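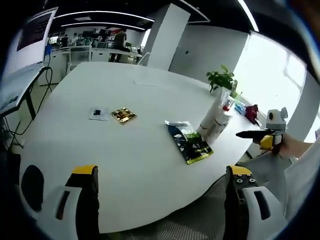

Notebook 5, p. 137

August 30, 2025

Table clearing set, snacks on the white table. Two grippers out, one of them this one. Writing up the tracking question before I talk myself into liking the new numbers.

Othmane's claim is that the Redura build of the pose tracker fixes the drift we kept seeing with the old one. His summary says 91 per cent of episodes now pass the filter. I don't doubt the figure. I doubt the filter. It checks that the trajectory is smooth and that the tracker never reported itself lost, and a tracker that slides gently off to the left for a whole episode will pass both of those with a gold star.

The table is a bad place to be generous about it. It's a big plain white surface with hardly any texture, the window side is bright, and the ceiling lights are long curved strips that look much the same from one end to the other. Most of the good corners are in the background: monitors, desks, the pillar. There are also people back there, and there's a second hand and gripper coming in from the right. If the tracker hangs its map on a sleeve that's reaching for the bottles, it will decide that we moved. I'd like to see the inlier plot split by region before anyone tells me it's robust.

What I did today:

Pulled 400 episodes from the Kanwood set and reran them with both builds, same calibration file. Compared start and end poses only on episodes where the gripper goes back to its rest mark. Old build: the error is ugly and obvious. New build: smaller on most, but there's a cluster where the end pose is off and the confidence stays high all the way through. That cluster bothers me more than the old failures did. At least the old build fell over loudly.

Tried masking the lower part of the image where our own fingers sit. The mask in the config was drawn for the previous finger housings and leaves a strip of yellow tip uncovered when the fingers are wide open. Redrew it by hand. Helped a bit on the short episodes, did nothing I'd defend in a meeting on the long ones.

Did not try: masking the other person's arm. Herman thinks the Jilleo segmenter can do it frame by frame. Maybe. It was trained on bare hands as far as I can tell, and a white sleeve in a scene with this much white is a mean test. Will believe it when I see the masks laid over the video.

Side note on the packets. Grasp labels come from finger width, and a bag of chips gives under the pads, so "closed" lands all over the place. The planner people at Berrada want one threshold for everything. I don't think there is one. A bottle and a foil packet shouldn't share a number.

Othmane read the above and says the high-confidence cluster could be time sync, with the width signal lagging the video. Fair, except that I never used width for the pose comparison. He's going to check the timestamps anyway.

To do
- inlier plot by region, both builds
- rerun the bad cluster with the window side masked
- ask Herman for raw masks, no smoothing
- put the new finger mask in the shared config and label it properly this time
- leave the 91 out of the November report until the filter has a return-to-mark check in it

Config used is in my folder under redura_rerun_b. Ignore rerun_a, wrong calibration.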